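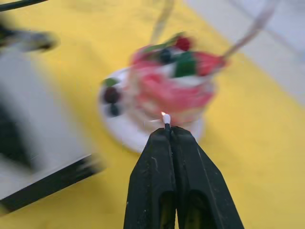 Figure 1. A small lit candle, with a decorated cake behind it.

4.2 Objects kept for one day and objects kept for years

Households in Stovby differed most in how they spoke about things bought for a single use. Birthday candles came up in many of the interviews, usually without prompting. Lagos found that people who threw away packaging without a thought would still put candle stubs in a drawer – often the same drawer that held string, fuses and spare keys. Asked why, most said they might be needed again. Few could recall taking one out.

The diary entries give a fuller picture. Each household wrote down what it kept and what it threw out over 2 weeks in October, and the 825 entries were sorted by the reason given. Leftovers from parties were mostly put down to habit or to memory. Offcuts from repairs were put down to thrift, even where the piece was too short to be of use. Fedoruk (see section 3) reports the same pattern in Drallau, although her households were larger and had more storage.
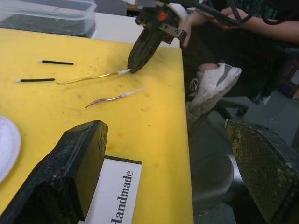
Figure 2. Short pieces of wire on a yellow surface, two of them stripped.

Wire was the most common offcut in both towns. Older respondents tended to sort it by length or by the colour of the covering, and to know where it was. Younger ones kept it mixed with other things and often bought new when they needed some. One man in Stovby had moved the same tin of wire through three flats and described it as "not worth much, but mine".

We did not ask what any item had cost, so the entries say nothing on whether cheaper things were let go more easily. Mykhailiuk's earlier survey did ask this, but it covered only furniture and kitchen goods. The two sets of results should therefore be compared with care.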